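Como ensaiar no simulador a garra que está na bancada
Oficina Seseo · Tiburcio Ponce · 16 de maio de 2023

Em março, a garra que montámos na oficina fechou-se com entusiasmo sobre a borda da bancada e partiu um dedo impresso. O Leif Wallin propôs um minuto de silêncio. Eu propus um quintal virtual, com relva que não se estraga e uma garrafa que não se importa de cair. 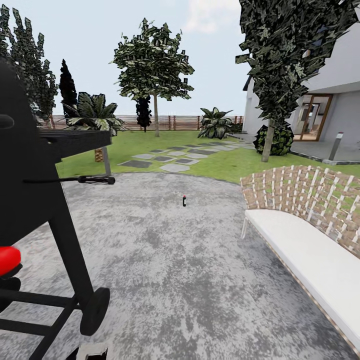

Tempo de leitura: 2 minutos

Primeiro, a cena. Pátio de betão, relvado, churrasqueira, banco e uma garrafinha de tampa vermelha no meio do pátio. Deixem-na longe da churrasqueira, pelo menos na primeira semana. A nossa cena chama-se Nevness e a culpa do nome é do Uriel Bermúdez.

Segundo, as massas. O ficheiro dizia que a garrafa pesava 1.016 quilos. Eram gramas. Perdi uma tarde a culpar os motores.

Terceiro, carreguem o robô com as duas garras abertas e façam-no olhar para o jardim antes de lhe pedirem seja o que for. 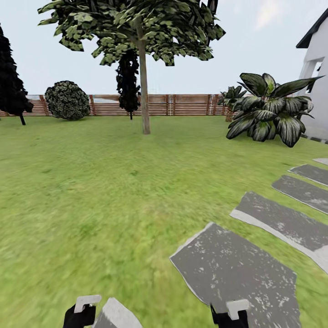
Se o horizonte sair torto, o suporte da câmara está rodado no modelo. Corrijam-no ali e deixem o código em paz. Eu fiz o contrário e ainda hoje há um sinal de menos que ninguém tem coragem de apagar.

Quarto, a câmara da garra. Apontem-na a direito para baixo, com os dedos abertos, e confirmem que se veem as duas pontas.

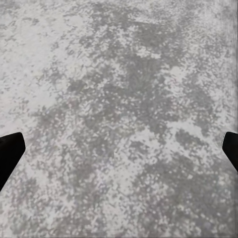
Quinto, o limite de abertura. Gravem-no no controlador antes de passar à bancada, com o mesmo valor do modelo. O nosso ficou em 1.159 passos. Com mais do que isso, a engrenagem salta e faz um barulho que a Hiyori Ishida descreve como caro.

Para a primeira passagem à garra verdadeira, baixem a velocidade para 600 e fiquem com a mão no botão de emergência.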